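Sestelard Records Request Service

Subscription service for organisations that hold personal information

Product overview

Sestelard is a managed service for receiving, recording and answering requests made by individuals about the personal information an organisation holds on them. It is supplied by Goodwin to employers, housing providers, membership bodies and private clinics. The service covers requests to correct information, requests to erase it, and objections to its use. A separate module, described further down this page, deals with the keeping and disposal of records.

The service is intended for organisations that do not have a full-time data protection officer, or whose officer requires support during busy periods. It does not replace legal advice. Where a request raises a question of law, the file is marked for referral and the customer is notified on the same working day.

Each customer is given a dedicated inbox, a case register and a set of standard letters. The letters may be amended to suit the customer's own style. Amended letters are reviewed by Goodwin before first use, and again whenever the published guidance on which they rely is revised.

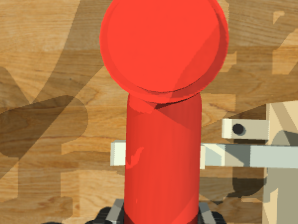 Requests received by post are scanned at the Tumivberg office and entered in the register under the date of receipt. Requests made by telephone are written up by the customer's own staff on the form provided. A request does not have to mention any particular law in order to be valid, and customers are asked to pass on anything that might reasonably be read as a request. Duplicate entries are merged by the case handler, and the earlier date is kept.

Checking identity

The service asks for proof of identity only where there is reasonable doubt about who is making the request. Copies of identity documents are deleted once the check is complete. The register keeps a note that the check was carried out, the date, and the initials of the handler.

Correction and erasure

When a correction is accepted, the register produces a list of the other parties to whom the information was previously disclosed, so that they may be told of the change. The accuracy of this list depends on the disclosure records kept by the customer. Organisations with incomplete disclosure records should say so when they apply, as additional set-up work may be required.

Erasure requests are handled in two stages. The first stage establishes whether the organisation has a continuing reason to hold the information. The second records the decision and, where erasure is agreed, sends instructions to each system owner named in the customer's plan. Backup copies are dealt with according to the customer's own backup cycle.

Records retention module (Tedia)
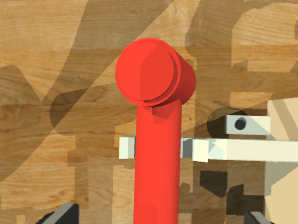
Tedia is the retention schedule supplied with the Standard and Extended plans. It contains 148 record types, each with a suggested keeping period and a note of the reason for it. Customers may add their own types or switch off those that do not apply. Every type is given a colour for use on file labels and on screen. Records under a hold, which must not be destroyed while a complaint or claim is open, carry a bright red marker, the same strong colour as the cylinder and bar shown with this section. Customers who have difficulty distinguishing colours may choose printed codes instead. A hold may be placed by any authorised user but may be lifted only by the person named as records lead.

Plans

Basic: case register, inbox and standard letters. Up to 70 requests a year.

Standard: as Basic, with the Tedia module and postal scanning. Up to 196 requests a year.

Extended: as Standard, with no upper limit on requests and a yearly review of the retention schedule.

Requests above the yearly limit are charged individually at the rate shown in the order form. Unused requests are not carried forward. A customer may move to a higher plan at any time and to a lower plan at renewal.

Security and access

Information is encrypted in storage and in transit. Access is granted by role, and each user signs in with a second form of verification. A log of all access is available to the customer on request and is kept for 2 years. Goodwin acts as a processor on behalf of the customer, and the processing terms form part of the contract.

Ordering

Applications are accepted throughout the year. Contracts beginning in November include set-up in the yearly fee. A completed order form, a copy of the current privacy notice and the name of a records lead should be sent to the Tumivberg office. Paper copies of this page and of the processing terms are available from the same office.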